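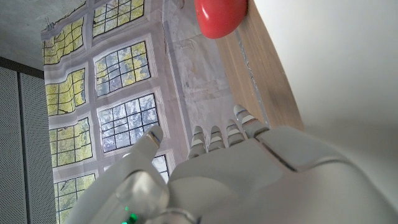 About Skultier

Skultier reads takeover documents for people who own shares and don't have a bank to read them for them. We publish a newsletter, we write to boards, and now and then we turn up at shareholder meetings and ask the question that was not on the slide. We have been called unhelpful by several companies. One of them put it in writing, and Hacer Çınar has it pinned over her desk.

We are a small firm with an office in Clestton. We don't manage money, we don't take a position in any company we write about, and we don't accept work from bidders, targets or anyone advising them. If you have read other About pages in our line you will have seen the same claim made, usually above a footnote. Ours has no footnote. The ownership section further down says who pays us.

What we do with an offer

When a company says it wants to buy another one, the first announcement tends to contain a price, a premium and some warm words about the future of the staff. We start with the premium. A premium is measured from somewhere, and the bidder gets to choose where. We have seen offers described as generous because the price was compared with a closing price from the worst week the target had seen in years. So we redo the sum from several starting points and print every one of them, including the ones that make the bidder look good.

Then we read the conditions. Most of our readers tell us they skip this part, and we understand why, but it is where an offer can quietly stop being an offer. Who decides whether a condition has been met? Can the bidder drop the minimum acceptance level on its own? What happens to people who don't tender, and how long before they find out? Şengül Duman handles this side. She spent most of her career drafting such clauses for buyers and is blunt about what they were written to do.

We read the fairness opinion last. A fairness opinion is a letter from an adviser saying a price is fair from a financial point of view, and the adviser is very often paid more if the deal closes. We don't say these letters are wrong. We say you should know how the fee works before you lean on one, and we look for the line that tells you. When the line isn't there, we say that too. 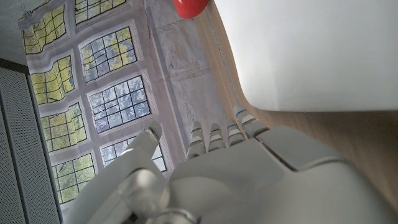
The synergy forecast gets a page to itself in the newsletter. These are the savings a buyer says it will find once the two companies are joined, and they are the part of a deal that we trust least. The number is almost always round, it almost always arrives in the third year, and after the third year it is hard to find anybody at the company who will talk about it. We keep a file of old forecasts and go back to them. Some of them hold up about as well as that big printed backdrop of windows would if you tried to let some air in. Others turn out fine, and we report those as well, though Erdal Tuncer grumbles that they take just as long to check and get half the letters.

Where we came from

Skultier began as a mailing to 40 people, nearly all of them former employees of Hokdale, a ports and towing business that was bought by its largest shareholder. They held stock through a savings plan. The offer came with a thick document and a short deadline, and a cheerful help line that would explain how to accept but had no script for anything else. Erdal had worked in the accounts office there. He went through the document at his kitchen table and typed up what he thought it meant, including two points he got wrong and had to correct in the next mailing.

The bid went through. We mention it because a few people have written about us as though we had stopped it. We didn't, and we doubt we moved the price either. What changed is that some of the people on the list knew what they were agreeing to when they signed, and a few decided not to sign until they had asked a lawyer. That is a modest claim and we would like to keep it modest.

Hacer joined to edit the mailing, and renamed it, and made Erdal stop using capital letters for emphasis. The corrections column dates from then. It sits on the front page, above the lead story, and will stay there.

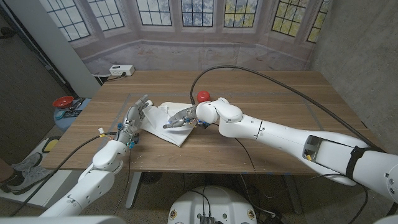 Skultier Letter, No. 24, p. 6

The passage below is from that issue and we still get asked for it, so it has a home here now.

"Readers ask us to say yes or no. Should I tender or should I hold? We won't answer, and it is not because we are shy. We don't know your taxes, your age, what you paid, or how you would feel about owning a small slice of a company whose majority owner would rather you went away. A person who gives the same answer to every holder either hasn't thought about it or is being paid per acceptance. What we can tell you is what the document says, what it leaves out, and what the same bidder did to the last group of holders who stayed put."

Lawal Jibrin wrote that. He covers majority owners who come back for the rest, a type of deal that deserves more suspicion than it gets. The buyer already has people on the board. It knows the order book, it knows about the ship that needs replacing or the contract about to be renewed, and it picks the day. Companies set up a group of independent directors to deal with this, and sometimes those directors are independent. Lawal checks where they worked before, who first nominated them, and how often they have voted against the owner. The last figure is frequently zero.

Who pays for this

Subscribers do, and that is most of the answer. The rest comes from training days we run for pension trustees, which we price the same for everyone and list on the site. No single customer may bring in more than 5 percent of our income in a year. When one came close, we turned down their second booking and lost the first as well.

The firm belongs to the people who work in it. Nobody from outside holds a stake, an option or a loan that turns into one. We were offered money by Sarıgül, an investment house, and we had a pleasant lunch and said no. They may have meant every word about leaving us alone. We have read a lot of documents in which somebody promised to leave somebody alone, usually for a stated number of months.
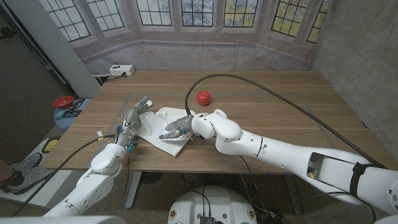
Staff may not hold shares in any company that is the subject of a live bid, and if a bid lands on something one of us already owns, that person is off the story until it closes. Han-gyeol Ko keeps the register and publishes it every January. It makes dull reading. You will find out that Erdal is attached to a brewery and that Şengül owns nothing but index funds, which she considers a statement.

What we are bad at

We are slow. An offer can be public for six days before we have anything to say, and by then the papers have moved on. If you need a quick view, there are plenty for sale.

We are also late to admit when a deal is simply decent. Suspicion is a habit, and ours has cost readers something at least once, when we spent so long picking at the terms of a fair cash offer that several people missed the date. We wrote about it in the corrections column and now print the deadline at the top of every note in bold type. Check it against the offer document anyway. Check all of it.

And we don't cover everything. We look at listed companies in shipping, ports, building and dredging, with the odd insurer when Lawal gets restless. We have been asked to take on technology deals and have so far refused, mostly on the ground that we can't yet tell a bad forecast in that field from an ordinary one.

Getting in touch

Write to the Clestton office or use the form on this site. Han-gyeol reads the mail first and sends it on to whoever can answer. Please don't send inside information. We can't use it, we will have to keep a record that you sent it, and you may be asked about that by someone less friendly than we are.

If you work for a company we have written about and think we have a fact wrong, tell us which fact and attach the page. Letters that call our coverage unbalanced without naming a sentence are filed. Public relations firms are welcome to stop inviting us to breakfast.

New subscribers can ask for any one back issue free of charge. Most people pick the Hokdale one, which has the two mistakes in it.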